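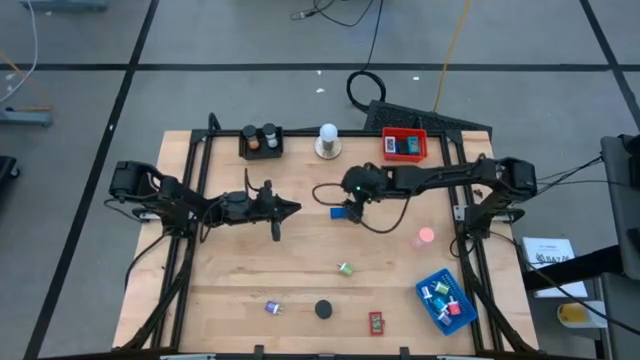 Looking after a wooden table

A bare or lightly oiled table top will last for decades if it is cleaned the right way and given fresh oil now and then. Most of the damage I see comes from too much water and from scouring pads.

Daily cleaning

Wipe with a cloth wrung out hard, then go over it again with a dry one. Always follow the grain. A drop of washing-up liquid in warm water is enough for grease. Keep bleach and cream cleaners away from it, as they leave pale patches that only sanding will remove.

White rings

These are moisture caught in the finish. Try the gentlest thing first. Lay a clean tea towel over the ring and press with a warm iron, no steam, for a few seconds at a time. Lift and look each time. If the ring is still there after five or six goes, rub in a little petroleum jelly, leave it overnight and wipe it off in the morning.

Dark rings

Black or grey marks are usually from wet metal, such as the bottom of a tin. They go deeper than white ones. Lemon juice and salt will shift a faint one. Anything stronger needs oxalic acid, sold as wood bleach. Wear gloves, follow the packet and rinse well.

Dents

Put a damp cloth on the dent and touch it with the tip of a hot iron. The steam swells the fibres back up. It works on solid wood and should not be tried on veneer. Let the spot dry for a day before you sand it.

Sanding and oiling

Start with 120 grit if the top is rough, or go straight to 240 if it only feels dull. Finish with 400 by hand. Vacuum up the dust and wipe with a barely damp cloth.

Put the oil on thinly with a lint-free rag, wait 20 minutes and wipe off everything that has not soaked in. Leave it overnight and do a second coat. Two thin coats are plenty for a desk. A kitchen table gets a third from me, usually in January when the heating has dried it out.

Oily rags can catch fire by themselves. Spread them flat outdoors to dry, or soak them in water before they go in the bin.

Wobbly legs

Tighten the bolts before you reach for folded card. If a screw just turns in its hole, take it out, fill the hole with matchsticks and wood glue, trim them flush and put the screw back the next day.

Updated 12th May. Thanks to Lenka Jurčo for the matchstick tip.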